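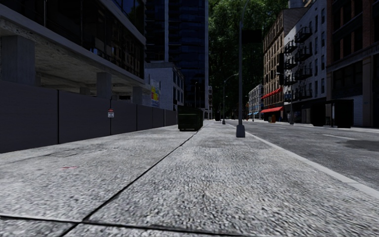
The pavement by the fence

Aug 29, 2024

Up early again, though only because the cat next door was shouting. Made tea, burnt the toast, ate it anyway. I've been trying to get back into walking since July, when I let the whole thing slide for weeks, and this morning I finally did the full loop of Vullcombe before breakfast. Well, before second breakfast. It took me 40 minutes, with a stop to retie a lace and another to look at somebody's dahlias, which are enormous this year and making mine look very sorry for themselves.

I do think better when I'm walking. At home I sit down to decide something and end up cleaning the oven door. Today's big question was the spare room, and by the time I'd got past the allotments I had it all worked out – desk under the window, bed against the long wall, and that horrible chest of drawers goes to the charity shop whether it wants to or not. I've been tripping over it for 3 years! The bottom drawer doesn't open and I have no idea what's in it. Probably tablecloths.

Stopped at the Arroyo on the way back for a coffee and a cheese scone. They've changed the scones. Smaller, and with something green in them that might be chives, and I'm not sure how I feel about it. I ate it very slowly in case I came round to it and then bought another one to take home, so I suppose I must have done.

The library book is going badly. It's called Undano and it's about a family who run a ferry, and I'm on page 200 and something and they still haven't gone anywhere. The grandmother is good though. I'd read a whole book of just the grandmother. It's due back soon and I can't decide whether to renew it or give in.

Rain after lunch, proper heavy stuff, so I got on with the plum jam. I'd picked some 2 kilos from the tree and half of them had wasps in, so there was a lot of squeaking and running about with a tea towel. Got five jars out of it in the end, plus a saucer of the scrapings that I had on bread standing up at the sink. It's set a bit firm. You could probably mend a wall with it, but the taste is lovely, really sharp.

Legs ache now, the nice sort of ache. If it's dry tomorrow I'd like to try the longer way round, up past the church and down the hill, and be home in time to measure for the desk. Must find the tape measure. I think it's in the drawer that doesn't open.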